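# Ticket 664: refill bins, wrong things in wrong bin, labels fall off

Opened by: Kwan-ho Lu
Area: supply room, white table by the wall
Priority: normal
Status: closed, see last entry 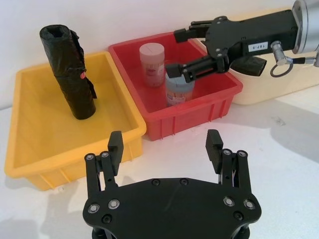

The problem is the same as I wrote in July. We have a sorting rule for the small supplies, and the rule works for one or two days, then things are mixed again. I spent 40 minutes this morning to find one bottle that should take me one minute. I would like to solve it properly this time, so I keep the log here and not in my notebook.

**The rule as it is now**

- Yellow bin: bags and bag rolls
- Red bin: jars and bottles with a lid, standing up
- Cream bin: everything that is waiting for a decision

**Symptoms**

1. Jars are found in the cream bin, although they have a lid and the decision is clear.
2. Bag rolls open by themselves in the yellow bin. The loose end comes up and catches on other things.
3. The paper labels we put on the bins do not stay. I have replaced them three times.
4. When the red bin has many bottles, the small ones lie down and the printed side can't be read.

### Entry 1

I checked first the labels, as it is the easiest. The side walls of the yellow and red bins have ribs, so the tape touches only the high parts of the plastic. I pressed it with a spoon and it was good until lunch. After lunch one corner was hanging. I don't think a stronger tape will help, the surface is the same surface.

### Entry 2

Tried the Molidis tape anyway, because a colleague had left a roll in the drawer and asked me to test. On the ribs it holds better than the old one, but when I removed it there was glue left on the plastic. It took warm water and dish soap and some patience. I do not recommend it. If somebody already used it on other bins, please remove it slowly and from the corner.

### Entry 3

No tape. I wrote the contents on a card and put a string through the card, and the string goes under the flared rim of the yellow bin. It looks a little like a luggage tag. The card can turn around, so I wrote the same words on both sides.

For the red bin I did the same with a shorter string. The first string was too long and the card went under the bin every time when somebody moved it.

### Entry 4

About the bag rolls. I asked in the Darko storeroom downstairs how they do it. They put a rubber band in the middle and one near the bottom, and they stand the roll up in the back corner. With only one band the upper part gets loose and the flaps come out on the side. With two it stays closed enough.

Please don't put the band at the very top. You need to reach the opening, and also the band jumps off and we lose it.

### Entry 5

Jars and bottles. I took everything out of the red bin, wiped the bottom and put back only the items we use every week. The extra stock went to the Losorer cabinet, second shelf. Now there is enough space for the jars at the back and the bottles in front, with the printed side to the person who stands at the table.

One question came from the morning shift: what to do with a jar when the print is so faded that it can't be read? My answer is cream bin, with a note. Do not guess from the color of the lid. We had two products with almost the same lid last winter and it made a confusion in the order, we received 9 boxes of the wrong one.

### Entry 6

Checked after one week.

- Cards: both still there. The yellow one has a coffee mark, but can be read.
- Bag roll: closed. One rubber band was missing, I put a new one.
- Red bin: correct, no bottle lying down.
- Cream bin: two jars that should be in the red bin. So symptom 1 is still open.

### Entry 7

I think I understand the two jars. The list from Bunarard, which hangs on the door, is older than our rule. It says "small containers: cream". A person who reads the door before the table will do it wrong and it is not their mistake. I printed a new list with the three bins by color name and took the old one down. The old file is still in the shared folder, please don't print it again. I renamed it with OLD in front.

### Entry 8

Second check, one week later. No jars in the cream bin. Cards and bands are fine.

I am closing the ticket. If the mixing comes back, please reopen this number and don't make a new one, and write which item you found and in which bin. Spare rubber bands and blank cards are in the drawer under the table, left side.

Kwan-ho Lu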